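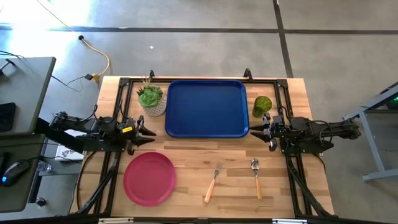
수중 체류 시간을 늘리려고 호흡을 억지로 참는 다이버가 많은데, 기체 소모량은 그렇게 줄지 않는다. 지난 3월부터 잠수마다 평균 수심과 잔압을 적어 분당 수면 환산 소모량(SAC)을 계산해 왔다.

시작 압력은 3,000psi로 통일했다. 잔압이 50bar가 되면 상승을 시작하고, 기록할 때 psi로 환산한다. 평균 수심은 컴퓨터 값을 그대로 쓴다. 게이지 눈금을 눈으로 읽는 오차가 있어서 한 번의 수치는 별 의미가 없다.

기록이 거의 70회 쌓인 뒤에 보니 소모량을 가장 크게 흔든 변수는 웨이트였다. 납을 1kg 덜고 트림을 수평으로 맞춘 날은 값이 일정하게 낮았다. 수온은 그다음이다. 핀킥 종류는 차이가 작아서 아직 판단을 보류한다.

계산표는 Awuor Mwakalinga가 Barua 잠수 때 쓰던 양식을 고친 것이다. 원본은 탱크 용량이 고정값이라 실린더를 바꾸면 결과가 틀어진다. 용량 칸을 따로 빼고 단위를 리터로 맞췄다.

다음 달에는 드라이슈트로 같은 항목을 기록한다. 슈트에 들어가는 기체는 아직 분리해서 재지 못한다.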